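Kostwood Slotted Bench Deck
Aluminum work surface for PC assembly and repair
Ukavico Workshop Equipment / Benches / Decks and plates

Slotted aluminum deck for bench work on desktop computers, used with a gray plastic fixture plate. The slots run the full width. Parts holders mount at any point along them. 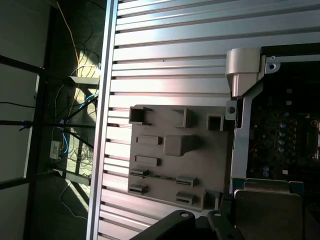
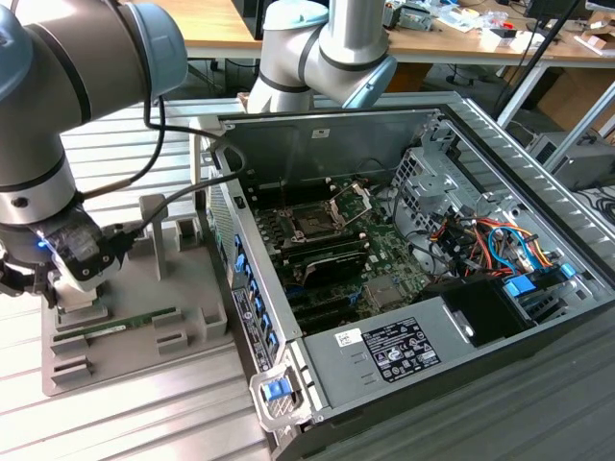
Deck
Material: extruded aluminum, uncoated
Width: 849 mm
Slot spacing: 40 mm
Weight: 34 kg
Supplied in one piece. Two people are required for unpacking and mounting.

Fixture plate
Gray molded plastic with open sockets, raised tabs and slotted clip holders. Sockets hold small parts upright during a build. Clips accept thin items edge-on. Plates are ordered separately and can be placed to the left or right of the computer case.

Use
A tower case is worked on lying on its side with the side panel off. Place it directly on the deck and leave hand clearance between the case and the plate. Connect a ground lead to the deck before handling boards, memory or processors. Do not slide steel cases along the ridges, which will mark.

Mounting
Fits Lahtinen and Illura bench frames using the bolts supplied. Other frames need the adapter kit. Tighten the corner bolts last. Rated static load is over 400 kg with all bolts fitted.

Cleaning
Brush out the slots, then wipe along their length with isopropyl alcohol. Plastic plates: mild soap and water only.

Lead time is quoted on order. Cut-to-width decks are made to drawing and cannot be returned.
Technical questions and drawings: Erick Biwott, bench products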